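Subject: Re: [fences-and-decks] Cedar posts turning gray after one winter
Date: 4 September 2021

Hello all,

thank you for the many answers to my question. I reply below to the message from the Noveck workshop.

> Did you put oil on the end grain before you set the posts? We
> treat only the cut ends, with two coats of Fliron, and leave the
> faces alone. Gray on the faces is only sun and rain. Soft wood
> at the ground line is a different problem. How many are soft?

I tested all 17 posts with a thin screwdriver. On 5 of them the tip goes in easily, always at the side where the soil is higher than the concrete. The others are hard. I did oil the ends in February, but only one coat, and it was a cold week.

My plan is now to dig the soil away to 6 inches below the top of the concrete and fill with gravel. The soft posts I will replace. The Verhoeven yard has cedar in 9 foot lengths, so there is enough to cut off the bad end of each board.

One question is still open for me. Is it better to slope the concrete with mortar, or is the gravel enough? The Zikley post caps I will order in any case.

With kind regards from the wet side of the hill

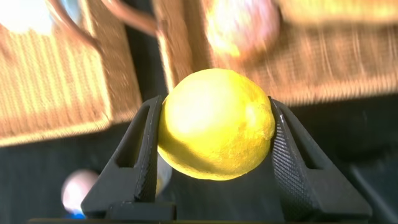
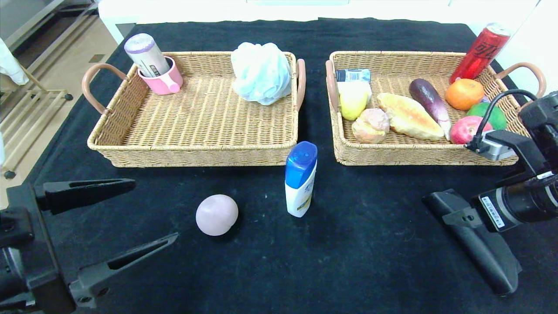
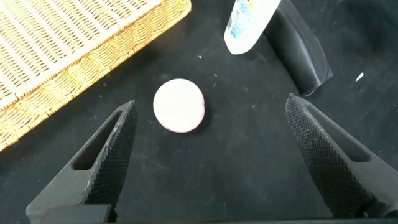 3 attachments: lemon, two baskets on the black cloth, black surface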